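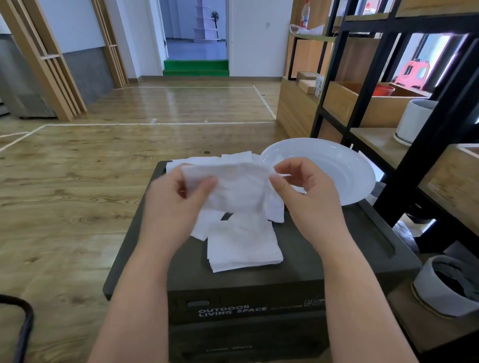
Opening out a paper napkin over the lid of the storage box.

Review: Arnirex gifts and hospitality register, 08/11/2020

Arnirex is a hosted register for recording gifts, meals and travel offered to or received from third parties. It is sold by Rotcombe as a stand-alone module or as part of its compliance suite. We tested the stand-alone version with 27 user accounts and 390 imported entries from an older spreadsheet.

Import took two attempts. The first rejected every row in which the recipient field held both a name and an employer. Once the columns were split, 375 entries loaded and the remainder were held for manual coding.

Thresholds are set by jurisdiction and by recipient class. A public official can be given a nil threshold, which forces pre-approval on any entry. Aggregation across a financial year works, but only where the recipient is matched to an existing record. Spelling variants are treated as separate people.

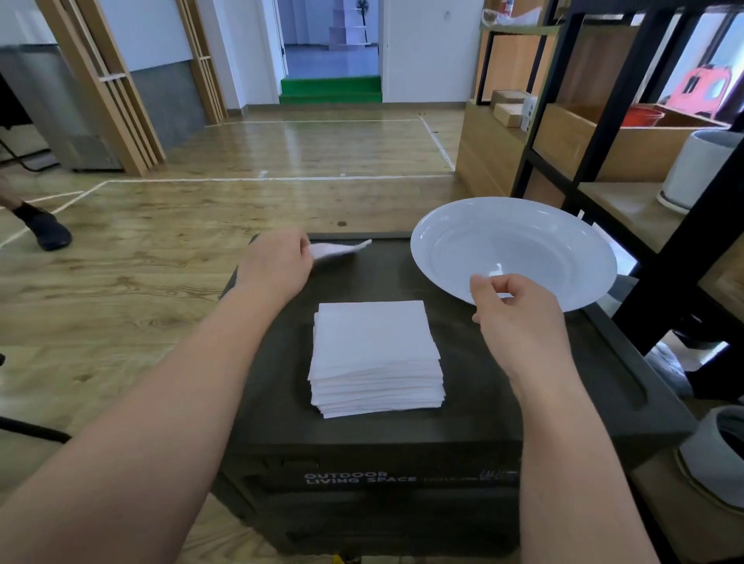

Kim disagreed on the last point, commenting that the matching tolerance can be loosened under administrator settings and that the default is deliberately strict.

We tried the looser setting. It merged most variants and also merged two unrelated officials in the same ministry, so we reverted.

The audit log is complete and cannot be edited. Exports are limited to CSV. Drunotum, which we reviewed in April, offers a better approval workflow but has no recipient classes.

Suitable for organisations with a modest volume of entries and clean data. 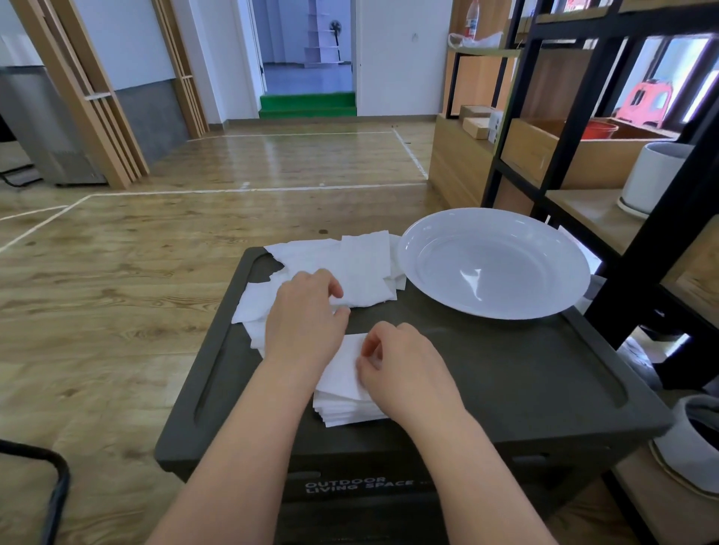 Sorting white napkins beside a plate.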